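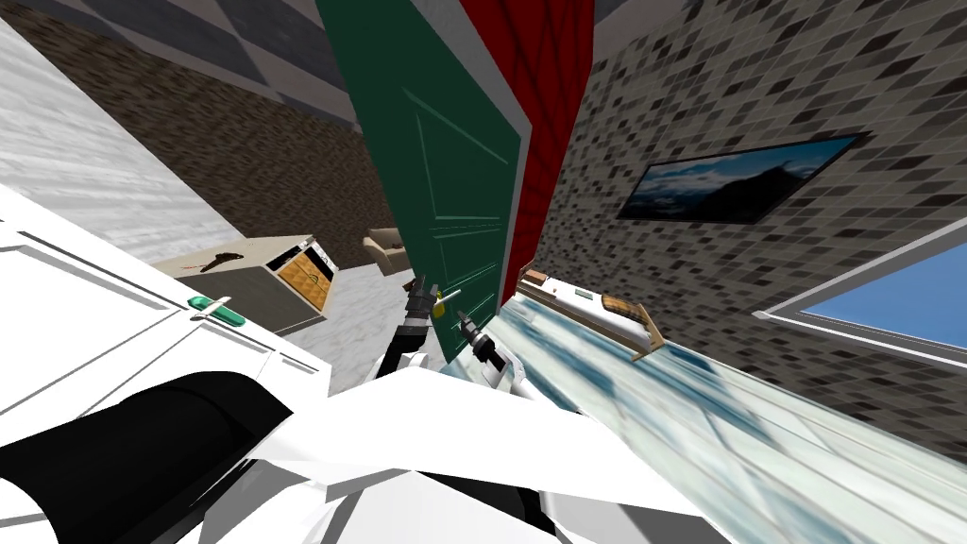 Render: Yee-man Tai

23/04/2021

Slept badly and was up before the alarm. Read through the marker text again at the kitchen table and found nothing wrong with it. I have now read it so many times that I would not see a mistake if there was one.

The foundry wants the final wording by the end of the month. Testus gives one proof and after that any change is charged, so I have been slow to sign. The old draft said the Cekico button works opened "before the railroad came to Ornelmont." Xiuying Jia wrote to me in February to say that could not be right, as the first button blanks came in by rail. She sent a copy of a freight receipt. I put it in the folder and didn't look at it properly until this week. She is right. The receipt is for shell, nine barrels, and it is made out to the works by name and stamped at the depot.

So that line is gone. The text now says only that the works stood on this site and employed people from the Usman Street houses. Less to say, but all of it can be backed up.

Drove to the county records room after breakfast. Parking was free because the meters were bagged for the street work. Guangming Ren was at the desk and had already pulled box 3012 for me. Most of it is tax rolls. Under the rolls was the thing I hoped for, the insurance survey of the works, folded in eight and brown along the folds. It shows the cutting room on the river side and the sorting room over the office. We have been telling people for years that the sorting room was in the back building. I said it myself on the walking tour. Wrote down the references and asked for copies. They will be mailed.

Guangming asked who the marker was for, meaning which person. I said it was for the building. He said people like a name on them. I have been thinking about that since. We do have a name, the forewoman, Mrs. Dell, who is in three city directories and then not in the fourth. I don't know her first name. I don't want to put up bronze with half a name on it.
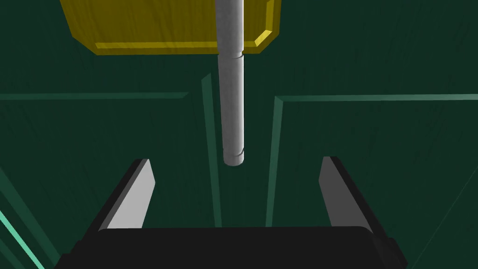
Two fingers, set well apart.

Lunch in the car, cheese sandwich and the last of the pears. Then over to the site to measure again for the post. The ground is softer than I remember on the side by the old loading ramp. If the post goes there it will need a deeper footing, and the city crew will only dig where they have marked. Their orange paint is on the street side, close to the bus stop. Not my first choice, but more people will read it there.

The price is settled. $575 for the post and the footing, on top of the casting, which Anjana Bhattacharjee has already covered from the sale of the reprinted map. I had expected more. She called in the afternoon to go over the order for the day itself. She wants to keep it short: she will welcome people, I will read the text out loud, Fengying Qiu will pull the cloth off, and then we walk up to the library for coffee. I asked who would hold the cloth down if it was windy. She said clothespins.

Fengying's grandmother worked in the sorting room for most of her life. Fengying has a card of buttons that she brought home, still sewn on, with the price in pencil on the back. She has agreed to lend it for the library case. I offered to drive over and get it but she would rather carry it in herself on the morning.

Invitations. We sent out fewer than last time and Anjana thinks about 40 will come. The chairs from the library can go on the sidewalk if the city says yes to closing the parking lane. I left a message about that and have had no call back. Try again tomorrow, before noon, as they don't answer after.
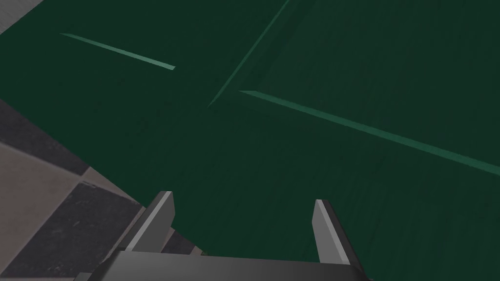 The other thing Anjana raised was the date on the marker. She wants a year for the closing as well as the opening. I told her the directories drop the works in one year but the tax rolls carry it for two more, so the building was standing and being paid for after the cutting stopped. Either could be called the closing. We agreed to leave it off. She wasn't happy about it and I'm not either, but Testus does not do corrections once it is cast, and the marker at the ferry landing has had the wrong year on it since I was in high school.

Typed up the final wording after supper. Fifty-some words, down from the first draft, which ran on. Read it to myself at speaking speed and it took less than a minute. Sent it to Anjana, Xiuying and Guangming and asked them to look at spelling only.

Xiuying answered in ten minutes. She wants a comma after "river." Put it in.

Need to do: call the city about the parking lane, fix the walking tour notes where they mention the sorting room, look for Mrs. Dell in the church books at St. Anne's, return the long tape measure.

Rain on and off since dark. Bed at ten.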